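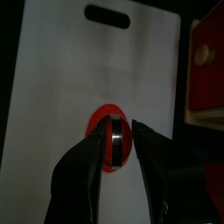

Gorixさんからは以前、頭絡を嫌がるのは性格ではなくてまず歯か耳のどちらかだよ、と別の相談のコメント欄で言っていただいたことがあり、それがずっと頭に残っていたので、思いきって自分でも相談を立ててみました。長くなりますが、お付き合いいただけるとうれしいです。

Urbonaitėという小さな乗馬クラブに通っていて、去年から半自馬という形で中半血のせん馬をお世話しています。ふだんはとてもおっとりした子で、ブラシをかけていると下唇がだらんと伸びて、こちらまで眠くなるくらいです。無口をつけるのも平気、足上げも平気、洗い場でも静かに立っていてくれます。

ところが、頭絡をつけるときだけは別の馬のようになってしまうんです。ハミを口元に持っていくと頭をすっと高く上げて、私の身長ではもう届きません。なんとかハミが入っても、項革を右耳にかけようとすると首をぶんと振ります。左耳はわりと大丈夫です。外すときも急いで頭を下げるので、ハミが歯にカチンと当たってしまって、あれがまたよくないんだろうなあと思いつつ、上手に外してあげられません。

インストラクターさんがつけると、そこまで嫌がらずにすんなり入ることもあります。なので私の手つきの問題も大きいのだと思います。ただ、3週間くらい前からだんだん頭の上げ方がひどくなっていて、技術だけの話なのかどうか自信がなくなってきました。乗ってしまえばハミ受けは悪くなく、左右差もあまり感じません。

聞きたいのは、まず何から確認すればいいのか、それから毎回の馬装でどう練習していけばいいのか、の二つです。おやつで釣るのはクラブではあまり歓迎されない雰囲気なのですが、やってもいいものでしょうか。

（投稿 Jistetti　2020年4月19日 日曜日）

---

**Drutura**

台に乗ればいいと思います。うちのクラブでも背の低い人はみんな台です。あと、寒い時期はハミを手で温めてあげると喜びますよ。耳はわかりませんが、たぶん慣れです。がんばってください！

---

**Gorix**

前のコメントを覚えていてくださったんですね、ありがとうございます。ただ、あの書き方はちょっと言い切りすぎだったなと反省しています。歯か耳「かもしれない」くらいに読み直していただけると助かります。

それで、最初に確認することですが、やっぱり練習より先に体のほうを見てもらってください。以前より嫌がり方が強くなっているというところが、私はいちばん気になります。半自馬ということなので、勝手に獣医さんを呼ぶわけにもいかないでしょうから、まずはクラブの責任者の方に「右耳をかけるときに首を振る」「ハミを見せると頭を上げる」と、Jistettiさんがここに書かれたとおりに伝えるのがいいと思います。右だけ、というのは大事な情報なので忘れずに。口のほうは、奥歯の尖りや狼歯、口角の擦れなど。耳のほうは、内側のかさぶたやダニ、それから項のあたりを押したときの反応を見てもらえたら安心です。前回の歯の処置がいつだったかも、ついでに聞いておくといいですよ。

ご自分でできることとしては、頭絡そのものを明るいところでじっくり眺めてみてください。額革が短いと耳の付け根が前に引っぱられて、これを嫌がる馬は本当に多いです。私の前の相棒がまさにそれで、額革をひとつ大きいものに替えたら、あっけないくらい楽になりました。悩んでいた何か月かは何だったのかと、厩舎の前でしばらくぼんやりしてしまったのを覚えています。縫い目がほつれて硬くなっていないか、汗が固まってざらざらしていないか、というのも見どころです。

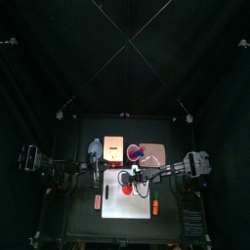 黒い布に囲まれたテーブルと二本のロボットアーム

体に問題がなさそうだとわかったら、そこから練習です。私がやったのはこんな順番でした。

- 無口の鼻革を外し、首のまわりに留めておく
- 頭絡は持たず、右手を項に置いて、頭が少しでも下がったらすぐ手を離す
- それが楽にできるようになったら、耳の後ろ、耳の付け根、耳の先と、なでる場所を少しずつ広げる
- 頬革の尾錠をゆるめて頭絡を大きめにしておき、耳は折り曲げずに前へそっと通す
- つけたあとで、左右の尾錠を元の穴に戻す

大きめにしておくのは、かなりおすすめです。耳をぎゅっと押し込まなくて済むので、馬もこちらも気持ちに余裕ができます。戻すときに左右の穴がずれないよう、それだけは気をつけてくださいね。私は一度ずらしたまま馬場に出てしまい、先生に遠くから大きな声で教えていただきました。

ハミのほうは、前歯に押しつけて開けてもらうのを待つより、左手の親指を口角の歯のないところにそっと入れるほうが早いです。指の位置に自信がなければ、最初はインストラクターさんに横で見ていてもらってください。外すときは、両耳から項革を抜いたところで一度止まって、馬が自分でハミを吐き出すまで手を高いところに残しておきます。この「待つ」がなかなか難しくて、ついこちらの手が先に下りてしまうんですよね。

一回の練習は10分で十分です。レッスン前の慌ただしい時間にやると、どうしても急いでしまうので、できれば乗らない日や、手入れだけの日に。馬装の時間が押しているときは、無理に自分でつけずに、得意な方にお願いしてしまっていいと思います。100回うまくいかなかったからといって嫌われるわけではないですし、と言いつつ、私も当時はけっこう落ち込みましたけれど。

おやつは、クラブの決まりに合わせるのがいちばんです。もし許してもらえるなら、頭を下げて待てたあとにニンジンをほんの少し。口に入れたままハミをつけるのは、私はあまり好きではありません。だめと言われたら、首の付け根を掻いてあげるだけでも、ちゃんとごほうびになりますよ。

Druturaさんの台の話は私も賛成です。ただ、頭を振る馬の横で台に乗ると、ふらついたときに危ないので、ぐらつかない低いものにして、誰かに馬を持っていてもらってください。

---

**Jistetti**

お二人とも、ありがとうございます！Druturaさん、台は盲点でした。クラブの道具小屋に低いのがあったはずなので、借りられるか聞いてみます。

Gorixさん、こんなに丁寧に書いていただいて、印刷して持っていきたいくらいです。さっそく責任者の方にお話ししたら、歯の先生が5月に来られるそうで、その日に一緒に診ていただけることになりました。それまでは無理をせず、馬装はインストラクターさんにお任せして、私は手で触る練習だけにしておきます。額革も見てみたのですが、指が2本入るかどうかという感じで、これは短いのでしょうか……次に行ったとき、もう一度よく見てきますね。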